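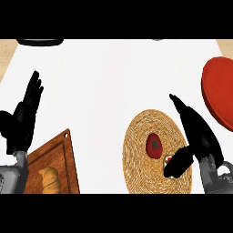
Talk notes - the Lullau lime kilns
Evening meeting, Friday, 7.30. Fifty minutes with questions.

Slide 1 - title

Thank the society for having me back. Fire exits. Say the handout has the map on one side and the reading list on the other.

The subject is the bank of four lime kilns at Lullau, on the north side of the old Skimach road. Most people here will have driven past them. From the road you see a stone wall with ivy on it and a field gate. The draw arches are round the far side, facing the stream, so very few people know what the wall belongs to.

Slide 2 - what a lime kiln does

Keep this short. Limestone and fuel go in at the top in layers. The fire works up through them. Burnt lime comes out at the bottom through the draw hole. At Lullau the fuel was small coal, brought in by cart and later by tramway.

Two uses: farmers spread it on sour land, builders made mortar with it. Lullau sold to both, but the account book shows farmers came first in every year we have.

Slide 3 - the dates

The estate map shows two kilns. The later sale plan shows four. You can see the join in the masonry between the second and third, where the courses don't line up. The older pair is built of rubble from the quarry itself. The newer pair has dressed stone round the arches and firebrick in the pots.

I used to say in this talk that all four were built together. I was wrong, and I have corrected it on the handout. If anyone has the old handout, please throw it away.

Slide 4 - the account book

Pause here, this is the part people ask about.

The book was kept by the agent at Grovov farm, which held the lease. It was found in a deed box and is now in the record office. It covers six full years and part of a seventh. Entries are by the cartload, with the name of the buyer and whether he paid.

Best year: 2,454 loads. The year after: 2,152. The drop comes almost entirely in the spring, when the farms would normally be buying. The agent wrote "roads bad" against February and nothing else until the end of March.

The largest single customer took 900 loads in the best year. The name is written only as "Ng". I have not been able to trace it. It may be an abbreviation the agent used for a place or a partnership, as he shortens a lot of names. Ask the audience.

Slide 5 - the men

Less to say than I would like. The book gives wages by the fortnight but hardly ever a full name. Burners were paid more than quarrymen, and night work was paid extra. A kiln that was lit had to be watched, so somebody was there on Christmas Day.

Burnt lime is nasty stuff. It takes water out of whatever it touches, skin included, and carters were known to lose a load to fire if rain got under the sheet. There is one entry for "cart burnt, horse saved".

Slide 6 - the tramway

Narrow gauge, horse worked, running from the quarry face to the kiln tops. The embankment is still there for most of its length. Stone sleeper blocks with two holes in each turn up in the field walls - there is one in the gatepost by the stile.

(Skip this slide if past 8.10.)

Slide 7 - closure

The lease was given up when the railway brought in cheaper lime from bigger works. The last firing was in kiln three. Kiln one had already been filled in after a cow fell into it.

After that the arches were used for storing hurdles and sheltering sheep. The tramway rails went for scrap.

Slide 8 - condition now

Kilns two and three are sound. Kiln four has lost the crown of its arch and nobody should stand under it. Kiln one is a hump with an ash tree growing out of it. The roots are pushing the front wall out, and the tree will have to be dealt with before much longer.

Tien-fu Tsang measured the front elevation for us over two weekends and drew it up. His drawing is on the board at the back, and copies are for sale at the tea table. The wall is 70 feet long including the buttress at the east end.

The site is on private land. The footpath runs along the stream and gives a good view of the arches. Please stay on it.

Slide 9 - what is left to do

The name in the account book. The date of the newer pair. Whether the tramway ever went beyond the quarry, as the older tithe notes hint.

Any family papers from Grovov or Skimach would be very welcome, even if they look dull.

Questions. Lights up. Remind them about subs.

Last updated: February

Comments

Marjorie P.
I enjoyed the talk. My grandfather always called that field Burners' Piece. Is that on any of the maps?

dry_stone_dave
The gatepost block isn't the only one. There are two more in the wall behind the sheepfold, lying on their sides.

R. Hallam
Could the handout go up on here as well? They had run out by the time I got to the table.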